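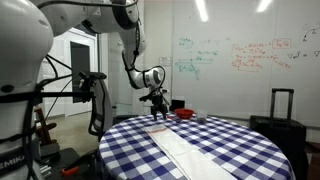 What should a small firm budget for besides the arm itself?

Set aside money for the gripper, the mounting, the cabling and staff time. On our sheet for the Linthorpe site these lines are kept apart from the arm, as they come from different suppliers and wear out at different rates.

Reading time: 3 minutes

The gallery goes with the equipment plan for cloth handling at Linthorpe. Prices are in pounds, before VAT, and were quoted to us in March. The Baltach quote is still open and is left out.

Cable dressing: 752 for clips, sleeves and spare leads. Leads routed outside the arm are easy to swap but need slack at every joint, so order them longer than the reach figure suggests.

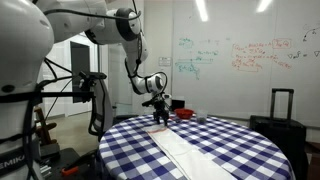
Two-fingered gripper over the checked cloth, cables along the outside of the arm.

Fingers are a consumable. Stomeck sells them in pairs at 639, and the plan allows for one spare pair per arm. Fabric work also needs a softer closing force than most default settings give - check that force can be set in software before signing.
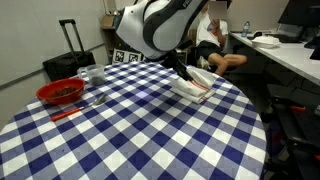 Words: Genowefa Kalinowski | Plan figures: Tùng Đào

Table items cost very little. A towel, a bowl, a spoon and a plastic measuring cup all come under general stores and need no line of their own. Printed markers are in the same group, though the time to place and check them is charged to setup.

Setup is the largest item after the arm, at 3,000. It covers mounting, calibration and operator training by Trương. A second visit is not included.

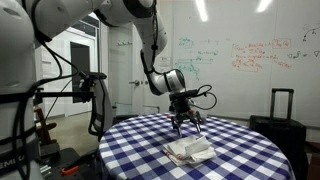
Gripper above the folded towel, fingers slightly open.

Floor space was left out of the first draft. Measure the full reach of each arm plus a walkway, and add room for the base and any side brackets. Storage for cases should be outside that area.

Last updated: May 7, 2021

Comments

Angus Baxter
Is the 639 for fingers only, or does it include the pads?

Tùng Đào
Fingers only. Pads are on the stores line.

Ánh Ngô
We left out a second setup visit as well and had to find the money mid-year. I would put it in as an optional line.

Diệp Tô
Does the plan have a figure for servicing after the warranty ends? Ours was missing one.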